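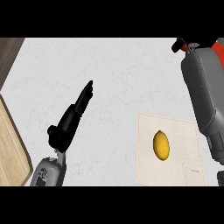

Caring for Stone and Stone-Look Countertops: A Guide for Residents

Bulville Housing Services

Purpose of this guide

This guide sets out how to clean, protect and make small repairs to the countertops in Bulville apartments. It applies to marble, granite, quartz and laminate surfaces. Residents of the Nindbridge building should also read the section on sealing, as most kitchens there were fitted with natural stone.

Step 1. Identify your surface

The correct method depends on the material. The type of countertop in your kitchen is listed on the second page of your move-in inventory. If you no longer have the inventory, the office can provide a copy.

If the inventory does not give the material, place a few drops of water on a clean area near the back of the counter and leave them for 21 minutes. Wipe the area and look at it from the side. A darker patch means that water has entered the surface, and the counter should be treated as unsealed natural stone. If there is no mark, the counter is either sealed stone or a man-made material. When in doubt, follow the instructions for marble, as they are safe for every surface covered in this guide.

Step 2. Daily cleaning

Clear the counter, including cutting boards, trays and small appliances. Crumbs and moisture collect under these items and are often missed.

Wipe the surface with a soft cloth dampened in warm water. For grease, add a small amount of mild dish soap. Rinse the cloth, wipe again to remove the soap, and dry the counter with a clean towel. Soap that is left to dry forms a dull film, which many residents mistake for wear.

Do not use vinegar, lemon juice, bleach, scouring powder or steel wool. Acidic products damage marble within moments. Glass cleaners may also contain acids or ammonia and should be kept away from stone.

Step 3. Removing stains

Blot fresh spills with a paper towel. Wiping spreads the liquid over a larger area.

For a stain that has already set in natural stone, prepare a paste of baking soda and water with the thickness of peanut butter. Use a paste made with water on oil, butter and other greasy marks. For coffee, tea or wine on a light-colored stone, 3 percent hydrogen peroxide may be used in place of the water. Do not use peroxide on dark stone, as it may lighten the color.

1. Wet the stained area with clean water.
2. Spread the paste over the stain and slightly beyond its edges.
3. Cover with plastic wrap and tape down the sides.
4. Leave overnight.
5. Remove the wrap and allow the paste to dry fully.
6. Lift off the paste with a plastic scraper, rinse and dry.

Deep stains may need the treatment more than once. If there is no change after the second attempt, stop and contact the office.

Step 4. Sealing natural stone

Quartz and laminate do not need sealing. Marble and granite should be sealed once a year. The office supplies Broline stone sealer to residents at no charge, in bottles that cover 64 square feet.

Clean the counter the evening before and let it dry overnight. Open a window. Apply the sealer with a lint-free cloth, working in small sections, and leave it for the time given on the label. Wipe off all remaining liquid before it dries. The counter should not be used for 4 hours, and should not be washed until the following day.

Repeat the water test from Step 1 after that period. If the stone still darkens, a second coat is required.

Step 5. Chips, cracks and burns

Residents may fill small chips along an edge with the clear repair kit available from the office. Cracks, loose sections and burns must be reported. Please do not fill a crack yourself, as filler can hide movement in the cabinet below.

Repairs to stone are carried out by Benítez, the contractor for all Bulville properties. Appointments are made through the office. Replacement of a damaged section can cost up to $700, and residents are charged only where the damage was caused by misuse.

Questions and supplies

Leandro Toledo handles requests for sealer and repair kits. Myfanwy Lloyd schedules inspections and contractor visits. Both can be reached through the main office. Sealer is not handed out in July, when the supply room is closed for inventory, and requests for that month should be made in June.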